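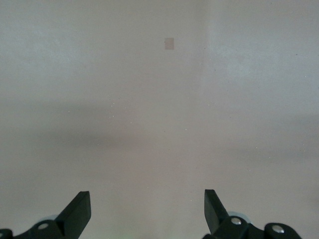
The Gray Table

Reading time: 2 minutes

When Erdal Avcı opened his repair shop for lamps and small clocks in Semadville, he bought one table and painted it seven times. The first color was white, and he could not work on it. "White is tiring for the eyes," he told me. "After one hour I saw the table and I did not see the screw." Green was better, but then brass parts looked sick on it. He stayed with gray, and he has not changed it since January.

I went to visit him because I wanted to write about work surfaces, a thing most of us touch all day and never choose. We choose the lamp and the chair with care. The top of the table comes with the table.

A matte gray has one great quality for the person who works with little things: it gives almost no reflection. On a shiny top, the window is always there, lying between your hands. On a matte one the light becomes soft, and the same gray can look bluish in one place and nearly pink in another. Erdal likes this. He says he can tell the hour from it, though I was not able to.

The weak point is dust. Every white speck shows on gray, and the dark ones show too. Erdal wipes with a cloth that is only a little damp, always toward himself, and he never uses polish. Polish brings the shine back, and then the paint was for nothing.

The firm De Haan sells a ready panel in this kind of finish, 100 centimeters wide and 80 deep, and the price was 184 when I asked. Orner makes a thinner one, which I found too light — it moved when I leaned on it. For a rented room I would take a Clasero mat, because you can roll it and carry it to the next address.

If you paint your own, sand between the coats and wait longer than the can tells you. Erdal did not wait with his third color, and a coffee cup stayed in it until he scraped it free with a kitchen knife.

He is now thinking about the walls. His wife prefers them yellow.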